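**MEDIA RELEASE**

**For immediate release**

# Shared workshop in Lellcombe to publish plans for its tabletop arm bench

LELLCOMBE - Members of the Flatadari shared workshop will release the full plans for their tabletop robot arm bench in March, along with the software used to run it and the notes kept during the build.

The bench was put together over 10 months of evening sessions at the workshop's premises on the Bastbridge side of town. It consists of an arm with a two-finger gripper, a felt-topped table, a curtained backdrop and a control program that runs on an ordinary desktop computer. Members bought the arm itself and built or adapted most of what surrounds it.

The plans cover the table, the mounting plate, the wiring, the emergency stop and the lighting. They are written for people working in a garage, a spare room or a community workshop, and assume a drill, a saw and a basic set of metric hex keys. No welding is needed. A printed copy will be kept at the workshop for anyone who would sooner read it on paper.

Flatadari began the project after several members asked for a way to learn automation on something they could stand beside and adjust. Earlier attempts used hobby servos and laser-cut parts. Two of those arms were finished, but neither held its position well enough to repeat a task, and both have since been taken apart for spares.

The current bench is used for pick-and-place work with everyday items and toys, among them stacking cups, a ball and a yellow pear. Members chose things of different shapes and colours so that a program written for one item would have to be adjusted for the next. The soft table covering was added at the second rebuild, after small parts kept skating across the bare top.

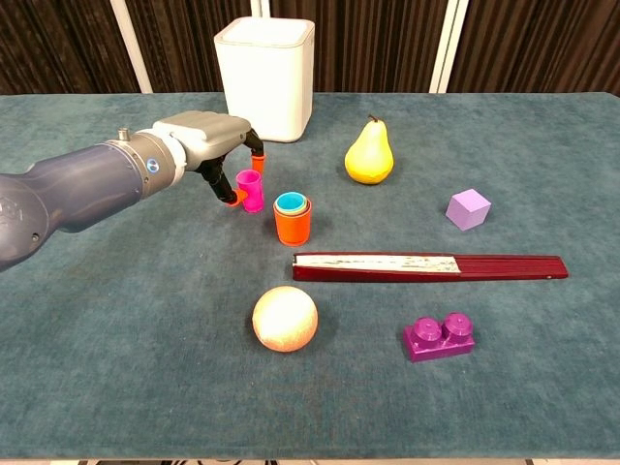
**Can the bench be built without programming experience?**

Members who had never written code have completed the first set of exercises, which use a menu to record positions and play them back. The later exercises require some Python, and the workshop runs a beginners' evening for those who want to go further.

The mounting plate took the most time. The first version was bolted to the tabletop alone and let the arm rock slightly at full reach, enough to throw off the gripper when it came down beside a cup. The published version ties the plate through to the frame underneath with a cross brace. Drawings for both versions are included, as the earlier one is still adequate for lighter arms.

Wiring was also redone. Cables now run below the table in a single tray, with the emergency stop on its own circuit at the front corner. Builders are asked to fit the stop before powering the arm for the first time and to keep hands off the table while a program is running.

The build notes include a log of 1000 grasp attempts made by members over the winter. Of the 94 recorded failures, most involved round items, and the notes set out the changes made to approach height and closing speed in response. The log is supplied as a plain spreadsheet. Flatadari makes no claim that other builders will get the same results with different arms or grippers.

Materials for the table, brace and backdrop were paid for in part by a small grant from the Venkataraman Fund, which supports practical skills projects in the region. The remainder came from membership fees and the sale of surplus tools.

The plans will be free to download and may be copied and modified for non-commercial use. Schools and other workshops are welcome to adapt them, and Flatadari asks only that corrections be sent back so the drawings can be kept up to date. Known errors will be listed on the download page.

An open evening will be held at the workshop in the same month, starting at 7 pm. Visitors will be able to run a recorded program and look under the table at the bracing and cable tray. Entry is free. Closed shoes are required on the workshop floor, and children need to be accompanied by an adult.

**About Flatadari**

Flatadari is a member-run shared workshop in Lellcombe with facilities for woodwork, metalwork, electronics and sewing. Membership is open to adults, with concession rates available.

**Media enquiries:** Flatadari workshop office, Lellcombe. The office is staffed from 4 pm on workshop evenings.

- ENDS -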